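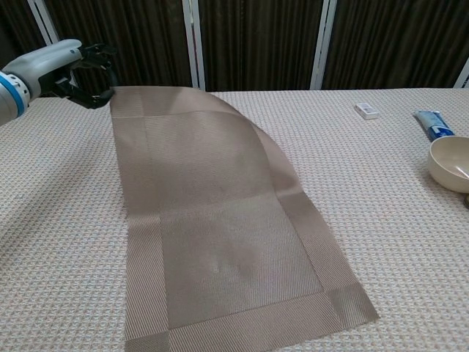
A home goods shop in Stulutville has started selling table linen made by a local weaving group, and its first batch of placemats went on sale in May. The shop, Tellham, is taking 500 of them in the first order, along with a smaller number of table runners. The placemats are large and woven, with a border set off from the center, and the first color is a taupe brown meant to sit well on a pale cloth. They are sold singly or in sets of four.

The weaving group is called Muster. It was started by Cuiping Xu and Zuzanna Domański, who met at an evening class in Stulutville and rented a workshop together the following winter. Muster now has 30 members, most of them working part time. Until this year it sold only at markets and by mail.

"Runners are what people used to ask us for," Domański said. "Then we had a customer who wanted something under every plate, and big enough for the glass and the silverware too. We made her a set and kept going."

The price is $59 for a set of four. Tellham's buyer, Haoran Li, said the shop had looked at cheaper mats but found that many of them curled at the corners after a few weeks in a drawer. He asked Muster to make the border firmer and went through three samples before placing the order.

The placemats should be washed by hand in cool water and dried flat. Xu said they can be stored rolled, with the border facing out, but should not be folded. A crease across the center is hard to get rid of, even with a damp cloth and an iron.

A second design, named Xia, is planned for later in the year. It will be narrower and will come in two lighter colors. Tellham has not yet decided how many to order.

The placemats are on the ground floor of the shop, next to the bowls. Muster will also keep a small stock at its workshop, where visitors can buy single mats in the afternoon.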